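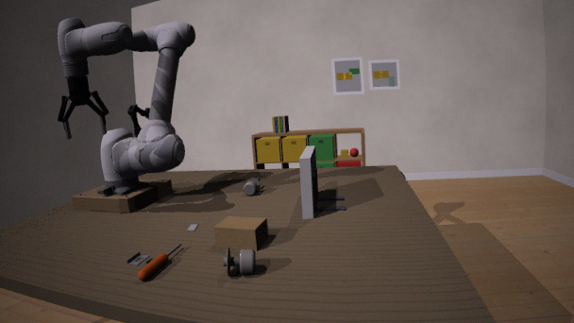
When can visitors come to the open day?
Doors open at 10 a.m. on 29 October 2018 at Druvel's hall in Gatbridge, and entry is free.

Druvel is opening up its robot simulation work for a full day, and we can't wait to show it off! Guests can follow virtual robot arms on the big screen, talk with the people who build the scenes and ask anything they like. There is room for 300 visitors, with 7 guided sessions through the day. 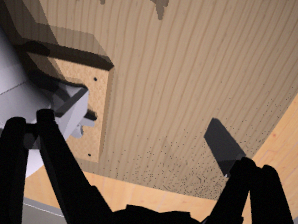 Simulated gripper and wood panel, seen from close range.

"People lean in as soon as the arm comes up on screen, and the questions start right away," said Dušan Delić, who leads the demonstrations. "I love that part!"

School groups are welcome and should book ahead with Onni Partanen at the Druvel front desk.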